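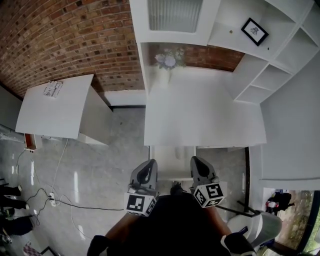

# Las normas de la pinza (y por qué el florero no se toca)

Un robot no sabe coger una taza. Puede pesar como una nevera, costar como una casa y tener nombre de planeta, y aun así se queda delante de la taza como tú delante de un problema de quebrados. Alguien tiene que enseñarle.

Una manera de hacerlo es ponerle las cosas muy fáciles. Una persona agarra con la mano una pinza parecida a la que llevará el robot, y con ella hace tareas de casa: coger, soltar, abrir, empujar. Todo queda grabado. Después, un ordenador estudia esas grabaciones hasta que encuentra cómo se mueve la pinza cuando alguien sabe lo que hace. O cuando alguien cree que lo sabe.

Y como el robot copia lo bueno y lo malo con el mismo entusiasmo, hacen falta normas. En Rarkilitz, el taller donde trabaja Amra Shehu, las normas ocupan 2 hojas. Al principio ocupaban 15, pero se comprobó que las leía únicamente la persona que las había escrito.

## Palabras que vas a necesitar

**Pinza.** La mano del robot. Suele tener dos dedos, que le bastan para casi todo menos para tocar el piano y rascarse.

**Marcador.** Un dibujo de cuadros blancos y negros. A ti te parece un crucigrama que alguien dejó a medias. A una cámara le sirve para calcular dónde está el objeto que lo lleva y hacia dónde se inclina.

**Demostración.** Una tarea grabada desde el principio hasta el final. Llevar una cuchara de la mesa al cajón es una demostración. Llevarla hasta la mitad y ponerse a mirar por la ventana es otra cosa.

**Norma.** Algo que hemos acordado hacer todos igual. También hay normas muy serias, escritas para países enteros, que dicen cómo deben ser las máquinas para no hacer daño a la gente. Las de este texto son más modestas. Son normas de taller, de las que se pegan en la pared con cinta.

## Norma 1: los cuadros se ven y se cuidan

Los marcadores tienen que estar limpios, planos y sin tapar. Un dedo encima de un cuadro negro parece poca cosa, pero la cámara puede perder el marcador, y entonces el ordenador ya no sabe dónde está la pinza. A veces se lo imagina. La imaginación de un ordenador puede colocar una pinza dentro de una pared.

Por eso está prohibido dibujar en los marcadores. Tampoco vale una cara sonriente pequeñita. En el taller hubo una, y la pinza Cuvex pasó una mañana entera creyéndose en el techo.

## Norma 2: primero el suelo

Antes de empezar se mira por dónde se va a andar. Cables, bolsas, zapatos, patas de silla: el suelo de una habitación donde se trabaja tiene más trampas que un templo de película. Los cables que se puedan apartar se apartan, y los que no, se arriman a la pared o se sujetan bien.

La persona que lleva la pinza está pendiente de su mano. Va mirando la taza, el cajón, la puerta. Sus pies van por libre, y los pies sin supervisión toman decisiones malísimas.

Si alguien tropieza, se para todo. Primero se pregunta a la persona si está bien y después se mira la pinza. Amra escribió esa frase con mayúsculas porque conoce a sus compañeros.

## Norma 3: las personas se enteran antes

Si en una habitación se va a grabar, se dice. Se dice antes de encender nada, y se explica qué se graba y para qué. Quien no quiera salir puede decir que no, y no tiene que inventarse una excusa ni poner cara de dolor de barriga.

Tampoco se graban papeles con nombres, direcciones o números de teléfono. Una carta encima de un mueble parece inofensiva hasta que la lee alguien que no debía. Si hay una, se le da la vuelta o se guarda.

Si pese a todo algo privado acaba en la grabación, se avisa para que lo borren. En esta norma no hay castigo para quien avisa. Los castigos sirven sobre todo para que la gente deje de avisar.

## Norma 4: los movimientos, como para alguien que aprende

Imagina que enseñas a tu prima pequeña a atarse los cordones y lo haces a toda velocidad, gritando «¡así!». Tu prima irá con velcro hasta la universidad.

Con el robot pasa algo parecido. Los movimientos se hacen tranquilos y seguidos, sin dar golpes y sin lucirse. La pinza se acerca, cierra, levanta, lleva y suelta. Si se cae el objeto, se apunta que se cayó. Esas grabaciones también pueden servir, siempre que lleven la etiqueta correcta. Lo grave es guardar un desastre con el letrero de «éxito» —el robot lo aprenderá con muchísimo interés—.

## Norma 5: lo frágil se acuerda antes

En una casa hay cosas para practicar y cosas que no se tocan. Se decide al principio, en voz alta, con el dueño o la dueña delante. Un vaso de plástico, sí. El florero, no. El cuadro de la pared, tampoco, aunque la pinza llegue perfectamente.

Nada de cuchillos, nada de líquidos calientes y nada de animales. El gato Milošević, que vive en el taller, opina que la última prohibición no va con él y se sienta encima de la zona de trabajo cuando le parece. Cuando eso ocurre se espera. La espera más larga duró hasta la hora de comer.

## Norma 6: todo se apunta

Cada demostración lleva su ficha: qué tarea era, qué pinza se usó, cómo salió y si pasó algo raro. En el proyecto Plendov llevan 2.066 demostraciones con su ficha. Hay 4 que en la casilla de «algo raro» dicen solamente «gato».

Apuntar es aburrido. Nadie se ha hecho ingeniero soñando con rellenar casillas. Pero cuando un robot hace una tontería, las fichas permiten buscar de dónde la sacó, y sin ellas habría que volver a mirar todas las grabaciones, una detrás de otra, con los ojos cada vez más cuadrados.

## Pruébalo en casa, sin robot

Necesitas unas pinzas de cocina, una pelota de calcetines y una persona con paciencia.

1. Despeja el suelo. Sí, también eso que has empujado debajo de la cama.
2. Pide permiso para usar las pinzas y acuerda qué cosas no se tocan.
3. Lleva los calcetines de una silla a otra usando solo las pinzas.
4. La otra persona escribe cada paso que ve, sin ayudarte.
5. Cambiad los papeles. Ahora haz exactamente lo que está escrito y nada más.

Si en la hoja no pone «abrir las pinzas», te quedarás con los calcetines agarrados hasta la cena. Añadid el paso que falta y volved a empezar.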